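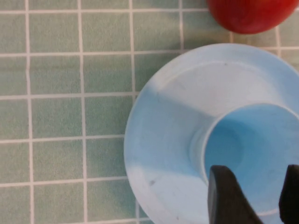 How long can vaccine doses stay in the Dorkell transport case without outside power?
The case holds doses between 2 and 8 degrees Celsius for 96 hours when it is packed with fully conditioned coolant panels and the lid remains closed.

Dorkell Vaccine Transport Case
Supplied by Larnham Medical Cold Chain

The Dorkell case is intended for public health departments, pharmacies and mobile clinics that move refrigerated vaccines between a central store and local sites. It is not approved for frozen or ultra-cold products.

Specifications
Vaccine capacity: 10 liters
Storage range: 2 to 8 degrees Celsius
Temperature record: internal logger, read by cable
Order code: Dorkell 133

Each case is delivered with one set of coolant panels, a logger and a printed packing guide. Replacement panels are sold separately -- panels from the earlier Lui series do not fit and should not be used.

Receiving sites should read the logger before doses are moved to a refrigerator. If a reading falls outside the storage range, keep the doses refrigerated, mark them "do not use" and contact the vaccine manufacturer.

Orders and returns are handled by the Brorneck office. Health departments may request a loan case through Corinne Mahmoud, Public Sector Accounts. Questions about logger calibration should be addressed to Barrett Schumacher, Technical Services.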